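Search this site
Go

Monular table oil, reviewed after a winter on one timber tabletop

By Boyang Xia
2022-09-09

I have oiled, waxed and re-oiled more timber tables than I planned to when I bought my first one. Most of the finishes did the job for a season and then wanted doing again. Monular is a hardwax oil sold in a flat tin, in clear, satin and something they call raw. I used the satin. I paid for it myself at the normal shelf price, which was $73 for the small tin, and the applicator pads were extra.

The table is an old one with a strong grain and no finish left on it worth keeping. Somebody had put a polyurethane on it at some stage and it had gone cloudy along the edges and flaked off in the middle. I stripped that back over a weekend with a scraper and then a random orbital sander, and I'd allow more time for that part than the label does. The instructions say to finish at 120 grit. I went to 150 on the last pass and had no trouble with absorption.

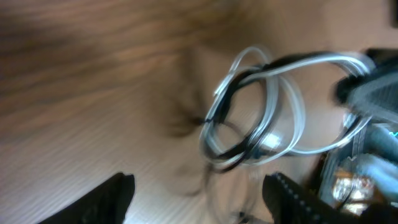 Rasevcombe, September

Two coats went on in late autumn and the table has been in daily use through winter. I waited until now to write this up as I don't see much value in reviewing a floor or table finish the week it goes on.

Application

The oil is thick straight from the tin, more like honey that's been in a cold cupboard. It needs a proper stir as the matting agent settles to the bottom, and if you skip that the first half of the tin comes out glossier than the second. I spread it with a white pad and worked it along the grain, then wiped back after 20 minutes with old cotton T-shirts. You want to get nearly all of it off. The one spot where I was lazy with the wiping stayed tacky for three days and I ended up rubbing it back with a grey pad.

Smell is moderate. It's stronger than the plant-based oil I used before and a lot milder than any solvent varnish. I had the garage roller door up for both coats and it was fine, though I wouldn't want to sleep in the same room that night. Lay the rags out flat on concrete to dry, as you would with any oil that cures by oxidising. They can heat up and catch fire if they're balled up in a bin.

The second coat used less than half of what the first did. The tin claims it will cover a good deal more than I got out of it, but old dry timber drinks the stuff, so I won't hold that against them. I still have enough left for touch-ups.

Colour

This is a matter of taste. The satin warms the timber up more than I expected. My test patch on the underside looked nearly orange while it was wet, and settled down to a light brown once it cured. If you like your timber pale, buy the raw version or try a different brand. Pevon makes a water-based one that hardly changes the colour at all, although I found it left a plasticky feel on a bookshelf I did two years ago and I haven't gone back to it.

The sheen is low and even. In the afternoon, with the sun coming in from the side, the surface goes a bit whitish and you can see every sanding mark I missed. That's my sanding, and it would have shown under any finish.

Wear and spills

We eat at this table, work at it and dump the shopping on it. After a few months:

Water – no rings from glasses left for an hour or so. A wet vase base left overnight did mark it, and the mark faded by the following evening.

Red wine – wiped up within ten minutes, nothing to see.

Turmeric – stained. I got most of it out with dish soap and the rest has faded near the window. I don't know of an oil that would stop it.

Heat – a mug of tea straight on the surface is fine. A hot baking dish isn't, and I have a dull patch to prove it.

Scratches – about what you'd expect. Fine ones disappear into the grain and deeper ones need a dab of oil and a rub.

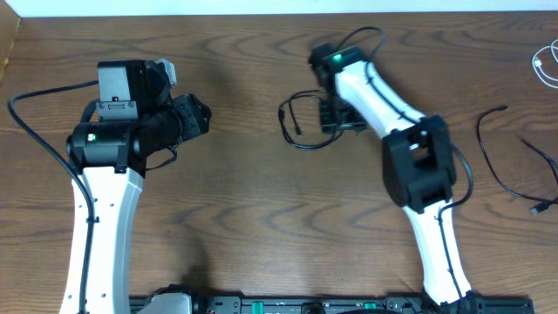 The spot repair is the reason I'd buy it again. I scuffed up the dull patch with a grey pad, wiped a teaspoon of oil over it, buffed it off and left it overnight. By morning I had to look for it. With polyurethane I would have been sanding the whole top.

Full cure is slow. The tin says you can use the surface lightly after a day and fully after a week. I'd double the second figure in cold weather. My garage was sitting at single digits overnight and the top still picked up fingerprints on day nine. If you can hold off until spring, do.

Against the cheaper one

I did a spare board with Ismail furniture oil at the same time, same grit and same number of coats. It costs well under half as much. It looked very close to the Monular for the first month and then started to go dry and chalky where I'd been wiping it down. Water was getting in by the end of the second month. For an outdoor bench that you're going to re-oil every year regardless, I would buy the Ismail and keep the change. For an indoor table that gets wiped three times a day, the dearer one has held up.

Things I didn't like

The lid. It's a press-in lid on a shallow tin, and once there's oil in the groove it glues itself shut. I bent it getting it open for the second coat and it hasn't sealed properly since. I've decanted what was left into a glass jar, filled close to the top so there isn't much air in it.

The pads are overpriced. A plain white scouring pad from the hardware shop, cut in half, did the same job on the second coat.

There is also no batch date on the tin, and a hardwax oil that's been on a shelf for years can be slow to dry. Buy from a shop that turns over its stock.

Would I buy it again

Yes, in the small size, and only for inside. I'd order the raw version next time and do a test patch of both before committing. The underside of the table is still bare apart from the patch, and I'll use the rest of the jar on it once the weather warms up.

104 shares
2 comments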